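Simetti Page Builder
Website layout software by Stillcombe

Simetti is a desktop program for building and maintaining small business websites. It comes with 100 page layouts, a form editor and an image library tool. It runs on Windows and Mac.

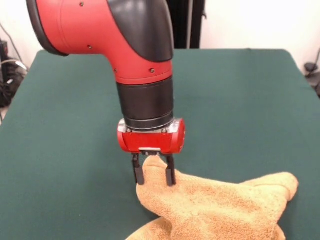
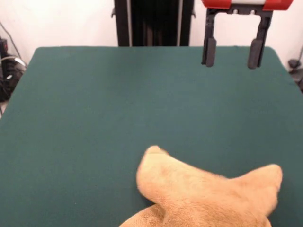
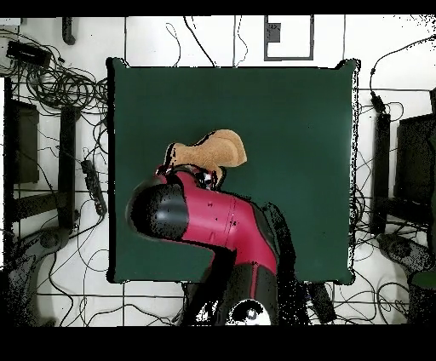 Stillcombe Product Catalog, Issue 358, page 12

What it does

You start with a layout and change the parts you want to change. Columns, menus, fonts and colors are all set from one panel on the left side of the window. Each page can be checked at phone, tablet and desktop width before it goes live.

The image tool resizes photos when you add them to a page. Originals are kept in a separate folder, so you can go back to the full-size file later. Galleries can be set to one, two or three columns.

Forms are built by dragging fields into place. Entries are sent by email or saved as a spreadsheet. If you sell online, the Trustia checkout add-on puts a cart and payment page on the site. It is sold separately.

What's in the box

Single-user license for two computers
Printed quick start guide
One year of updates
Email support

What you need

4 GB of memory
783 MB of free disk space
A web host that accepts FTP or SFTP uploads

Simetti does not include hosting or a domain name. Sites made with version 3 will open in version 4, but sites saved in version 4 cannot be opened in the older program. Make a copy of your project folder before you upgrade.

Ordering

Item number: 589
Format: download or USB drive

The Espinoza theme pack, with layouts for restaurants and small hotels, can be added to the same order. Theme packs bought for version 3 carry over at no charge once you enter your old license key under Account, then Add-ons.

Version 4 was released in September. Licenses bought directly from Stillcombe may be returned within 30 days if the key has not been activated.

Page last updated 26 November 2019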